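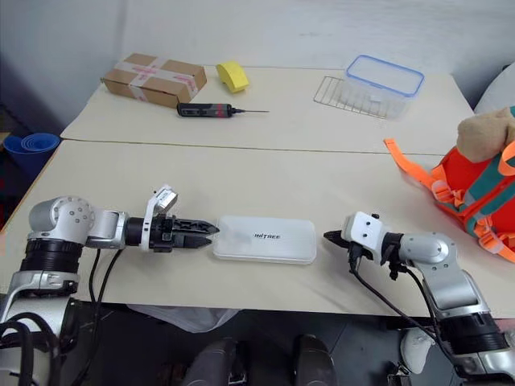

Table two, with the frosted case up front and the odds and ends at the back.

The Table Drawer Show: things that live on our tables

Every September the Umska workroom promises itself a clear surface by New Year. On 16th January we gave up and made a gallery page instead. Duyên Huỳnh wrote half the captions and I softened them. If you recognize something of yours, it can be collected from the shelf by the door, where it will be replaced within the hour by something else.

There is one photo so far. More will go up as people send them in, and to judge by the state of the windowsill we won't run short. Until then, some closer notes on the residents.

The case
Frosted white, rounded corners, UNITREE across it in gray. Bảo Ninh considers it the handsomest thing in the room and would like one for his drill bits. His drill bits live in a sock.

The tables
Two of them, cream with white tops, pushed together in the belief that one big table would stay tidier than two small ones. Gaetano Fiore had this theory. Gaetano now does his paperwork in the hall. The far table is where things go when somebody says "I'll just put this here for a second."

The small cardboard box
Taped crosswise in printed pink and white, like a birthday present from a shipping department. Three people have claimed it and none of them will say what's in it. Khải Triệu's guess is more tape.

The sponge
Yellow, foam, rounded. We bought a bag of these from Henriques on the theory that a sponge within reach is a sponge that gets used. I would call the results mixed. Still, it's a cheerful color and it does brighten up that corner.

The screwdriver
Electric, handheld, black and red. There's a charging shelf for it with a label and everything, which Nhàn Nghiêm put up at her own expense. The label is very clear. She reads it aloud sometimes.

The food container
Clear plastic, blue-rimmed lid resting on top. House rule 4 says that lids get pressed shut or the container goes home with its owner. House rule 4 has been amended so often that I no longer know who it applies to, but I'm fairly sure it applies to whoever brought this.

The cooling rack
Silver wire, parked by the food container. It came over from the kitchen for the holiday bake sale, when Duyên made 200 ginger cookies and needed every flat surface in the building. We sold 56 and ate the rest with real commitment. The kitchen has asked for its rack back twice, the second time in capital letters.

Coming next: the windowsill, the bottom drawer of the gray cabinet (bring gloves), and the shelf over the sink, where the mugs from the Tristberg open day are seeing out their retirement. We ordered 300 of those, so please take one. Take six.

Send your pictures to Duyên with a line or two of caption. Keep it short and leave out other people's lunches unless you have their permission, or the lunch has been there since fall.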